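Asunto: Re: [manualidades] Pintura a la tiza en la cómoda, ¿cera o barniz?

Hola a todos otra vez:

Perdonad que conteste tan tarde, llevo toda la semana con las manos llenas de pintura (¡y encantada!). Al final me he lanzado con la cómoda de mi abuela, la de los tres cajones que os enseñé en marzo. Le he dado 2 manos de Pruniton en verde salvia y una lijadita suave entre una y otra, con grano 1000, que me pareció una exageración pero deja el tablero como la seda. Los tiradores los compré en Kuzmenko y todavía estoy dudando entre dejarlos en latón o pintarlos también.

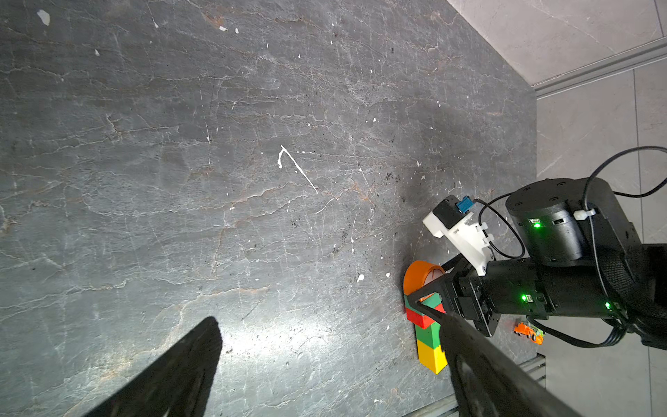 Illia Shevchuk escribió:
> Yo la cera no la pondría en la tapa de arriba. En los laterales
> queda preciosa, pero arriba se apoyan vasos, llaves, de todo, y
> acabas con cercos al mes. Prueba el barniz al agua de Corari, el
> mate, con rodillo de espuma y sin repasar. Y deja pasar un día
> entero antes de volver a montar los cajones.

Pues mira, Illia, te he hecho caso a medias, je, je. Barniz en la tapa y cera en el resto, y creo que se nota un poquito la diferencia de brillo, sobre todo por la tarde, cuando entra el sol de lado. A mí no me molesta, pero mi hermana lo vio nada más entrar.

Lo que me trae de cabeza ahora son las plantillas. Quiero una cenefa de hojas en el cajón de abajo y con la de Jerkeo (la referencia 881) se me cuela la pintura por debajo, aunque descargue bien la brocha. ¿Usáis adhesivo en espray o cinta y paciencia? Nipon Wannasri comentó una vez que él lo hacía con esponja de maquillaje casi seca, y me gustaría saber si también vale para dibujos finos.

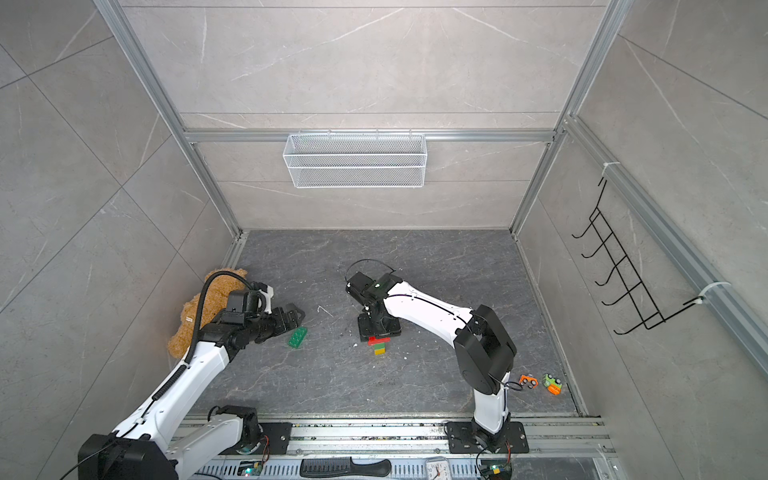

Cesta blanca de rejilla y perchero negro con ganchos.

Contadme, que quiero ponerme mañana a las 11 con el café ya tomado. ¡Un abrazo enorme y gracias por los consejos!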